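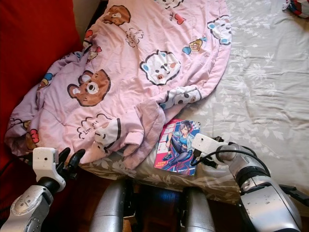

Kids' Comforters and Bedding: Frequently Asked Questions

We sell bedding at Durgate, and we also read what other people write about bedding, which has left us doubtful about a good deal of it. These are the questions that come in most often. Some of the answers will cost us a sale.

Does a comforter need to be washed every week?

No. If there is a sheet between the child and the comforter, once every month or two is plenty, plus whenever something gets spilled on it. The weekly advice mostly comes from people who sell detergent. Sheets and pillowcases are another matter and should go in weekly.

Will the cartoon print fade?

Yes, eventually, whatever the label says. Bears and piglets printed on a pink background tend to hold up better than you'd fear, and the thin black outlines and lettering usually go before the big blocks of color. Wash it inside out if it has a removable cover, use cold water and skip the bleach. We have seen "fade-proof" on packaging and have yet to see it in a laundry room.

Is a higher thread count better?

Up to a point. Between 200 and 300 you will get a decent cotton sheet that breathes and survives a child. Past that, a lot of the number is arithmetic: some makers count each strand of a twisted yarn separately. We had a sheet set in from Fosance with 271 on the label and it felt the same as the plain 200 beside it. Touch the fabric if you can. If you can't, check the return policy.

Do I need a special spray to get wrinkles out of a fitted sheet?

You need to take it out of the dryer while it is still slightly damp and put it straight on the bed. The sprays work about as well as water in a spray bottle. We used to stock one. We don't now.

A printed sheet, say a pale gray with a white leaf pattern, also hides creases better than a plain dark one.

Should the comforter match the sheets?

Only if it bothers you. The "coordinated bedroom" set usually costs more than its parts and locks you into replacing everything when one piece tears. A loud comforter over a quiet sheet looks fine. So does a loud comforter next to a red couch, if that is what you own.

My child never makes the bed. Does it matter?

Less than you were told. A comforter left in a heap airs out about as well as one pulled tight, possibly better. What does matter is what gets lost inside it. Shake it out before it goes in the wash, particularly if your child reads in bed. A paperback comic that has been through a rinse cycle comes out as gray paste, and the paste gets into everything.

How do I get a bulky comforter to dry all the way through?

Low heat, a long time, and stop the machine 2 or 3 times to pull the thing apart and turn it. Dryer balls may help a little. Tennis balls do the same job and make more noise. If the middle still feels cool when you squeeze it, it is still damp, and it will smell by the end of the week if you fold it away.

Cormier sells a drying rack for comforters that takes up most of a hallway. Two chairs back to back will do.

Is "hypoallergenic" filling worth paying for?

Ask what the seller means by it. Polyester filling is often sold under that word, and ordinary polyester filling without the word is often the same stuff. If your child has a real allergy, talk to their doctor and look into a zippered allergen cover, and treat the hang tag as decoration.

What size should I buy for a child's bed?

Measure the mattress, including the depth. Sizes called "toddler," "junior" and "youth" have no agreed meaning that we have been able to find, and almost 300 of the emails we got last year were about exactly this. If you are between two sizes, take the larger comforter. Children pull them sideways.

Do I have to store the winter comforter in a vacuum bag?

You can, but we wouldn't leave it in there past April and through to fall. The filling gets flattened and some of it stays that way. A cotton bag or an old pillowcase on a closet shelf is fine. The Fekonberg bags with the cedar insert smell nice, and we make no further claim for them.

When should I replace it?

When the filling has clumped and won't shake out, or the seams have gone. Any fixed schedule you read, ours included if you find an old one on this site, was written by somebody with comforters to sell. A small hole can be sewn up in ten minutes.

Can I return a comforter after washing it?

Only if the fault showed up in the wash, such as a split seam or dye coming off on the sheets. Send us a photo first and keep the label.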